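Protokoll der Hausversammlung, Wohngemeinschaft Jedcombe
Sonntag, 17 Uhr, Gemeinschaftsraum
Anwesend: Percy Sotelo (Leitung), Orvokki Harju, Clodagh Heffernan, Mairéad Ó Conaill (Protokoll)
Entschuldigt: Tadhg Lynch

TOP 1 Protokoll der letzten Sitzung
Ohne Änderungen angenommen.

TOP 2 Handtücher und Legetisch
Der helle Tisch an der weißen Wand bleibt Legetisch. Die Haushaltssachen auf dem erhöhten Streifen hinten dürfen dort stehen, die Fläche davor ist zum Zusammenlegen da. Clodagh bemängelt, dass hellblaue Handtücher immer wieder zerknüllt liegen bleiben. Künftig gilt: wer eines dort findet, legt es zusammen. 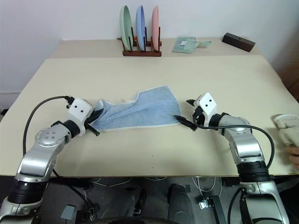 Frage von Orvokki: Wie sollen die Handtücher gefaltet werden?
Antwort von Percy: Einmal längs, dann zweimal quer, mit der geschlossenen Kante nach vorn ins Regal. Die kleinen Gästetücher werden nur einmal quer gefaltet.

Mairéad möchte die Badetücher lieber rollen. Abstimmung: 3 Stimmen für Falten, eine für Rollen. Es wird gefaltet.

TOP 3 Waschmittel und Neuanschaffung
Das Waschmittel von Walell wird weiter gekauft, der Weichspüler entfällt – Clodagh findet, dass die Tücher damit schlechter trocknen. Orvokki holt bei Naseri ein Angebot für 8 neue Handtücher ein, wieder in Hellblau. Weiß wurde kurz besprochen und wegen der Flecken verworfen. Alte Tücher mit ausgefransten Rändern kommen in die Putzkiste im Flur. Bei flauschigem blauem Stoff bitte vorher kurz nachsehen, ob er noch gut ist.

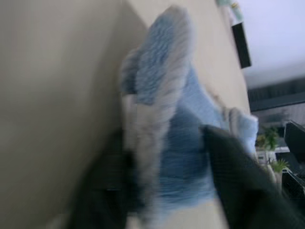
TOP 4 Verschiedenes
Das Regal im Waschraum wackelt. Tadhg wird gebeten, es bis Juni festzuschrauben. Percy gibt ihm Bescheid.
Der Schlüssel zum Trockenraum hängt wieder am alten Haken.

Ende: 17.50 Uhr
Für das Protokoll: M. Ó Conaill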